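Home News Reviews Phones Tablets Deals Contact

Odeck brings its smaller e-reader to Jidandale, minus the light

27/01/2023

Odeck has started selling its pocket-sized reader, the Erraji, in Jidandale. Price is 671, case not included. The bigger model with the front light stays at 775 and is still listed as out of stock on the company's site this morning.

No launch event, no advert that we could find. The page just went live overnight, first with the wrong currency sign and then with the right one. Orders placed before lunch were showing delivery in nine days. A couple of hours later that had slipped to twelve.

What you get: a six-inch screen, page buttons on the right-hand side, enough storage for 2000 books if you stick to plain text. Fewer if you load comics or anything with a lot of pictures. Charging is by USB-C. No headphone socket and no Bluetooth, so audio books are out.

The local shop opens with it. Three hundred titles are free to download for anyone who registers a new device before the end of July, mostly older novels and a few school set texts. Newer books are priced one by one by the publishers, and some of them cost more than the paperback. We checked five from the front page and two were dearer. 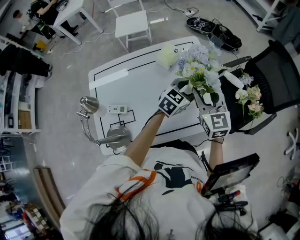 Siham Akl wrote in to say the price is fine but the shop isn't. She bought the old Odeck abroad, has been using it for four years, and none of her purchases can be moved over to a Jidandale account. She has asked support twice and got the same pasted answer both times. If they want people to switch they need to sort that first, she said, otherwise she'll carry on as she is.

Odeck's help pages do say accounts are tied to the country where they were opened. There is a form to request a change. It doesnt mention how long it takes or wether books already bought come along.

Library lending isn't working yet either. The menu item is there, greyed out, with the words "coming soon" under it. Ruba Qaisi, who handles sales for Odeck in the region, told us lending would follow "once the agreements are signed" and wouldn't be drawn on a month. Same answer on the lit model: more stock is on the way, no date.

Competition is thin. Brevholm sells one reader here through electrical shops, an older design with a slower screen, and hasn't changed its price in two years. It does take memory cards, which the Erraji does not. Brevholm hadn't replied to our email by the time this went up.

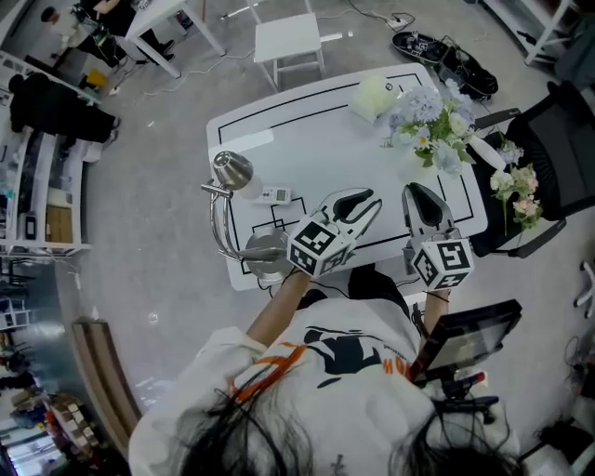 White table with black tape lines, a silver desk lamp at the left

Odeck will take returns within 14 days if the device is in its box. Postage back is paid by the buyer.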